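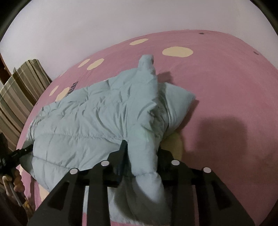 1. Folding and storage of quilted outerwear

Minutes, garment care working group, Trulholm site, May 2021

Chair: D. Belmonte. Apologies received from the Prunenthorpe store. Minutes of the previous meeting were accepted with one correction: the shelf depth in item 4 should read 30 cm.

1.1 The group reviewed the current fold for padded jackets. The written procedure starts with the jacket laid flat on a bed or table, sleeves free of the body. It does not say what to do when a sleeve lies across the body panels, as with the pale blue-green jacket on the pink sheet. Agreed that the procedure needs a separate step for this position.

1.2 Proposed wording: "Take the sleeve by its lower part. Draw it out to full length before any fold is made. Smooth the body panels from the center seam outward, then lay the sleeve back along the body." Accepted with the word "center" struck out, as not all jackets have a seam there.

1.3 Creasing. Danilo Belmonte reported that deep diagonal folds form in the body when the sleeve is drawn across it, and that they run toward the point where the sleeve is held. The present text tells staff to press these flat by hand. Sýkora objected that hand pressure moves the filling toward the seams and leaves thin areas in the wide panels. The instruction will be changed to lifting and relaying the panel. Pressing is kept for unpadded garments only.

1.4 Gathered edges. No change. Gathered edges are not to be stretched flat before folding.

2. Storage bags

2.1 Stock stands at 2706 bags against a target of 3000. The shortfall is in the large size. Nurnberg will supply the balance before December, when returns of winter clothing begin to rise.

2.2 Bags are to be closed without squeezing out the air. Two members asked for a maximum number of jackets per shelf. Deferred until the shelf survey at Prunenthorpe is complete.

2.3 Labels go on the outside of the bag, lower right corner. The Trulholm site has been placing them inside with the garment. To stop from the date of these minutes.

3. Work surfaces

3.1 A bed with a fitted sheet remains an approved surface for home visits. The sheet must be plain and pulled tight. Pale jackets may be folded on colored sheets if the sheet has been washed at least once.

3.2 Request for a second folding table at Trulholm: approved, subject to price.

4. Actions

Belmonte: redraft steps 1.1 to 1.3 and send out for comment.
Sýkora: check filling in padded jackets after 30 days in storage and report on thin areas.
Nurnberg: confirm delivery of large bags in writing.
Prunenthorpe store: send shelf survey, including the two shelves behind the door.

5. Other business

The step stool at Trulholm has a loose foot and is out of use until repaired. The lint roller order was placed twice; the second order has been canceled.

Next meeting to be set once the redraft is out. Minutes taken by the chair.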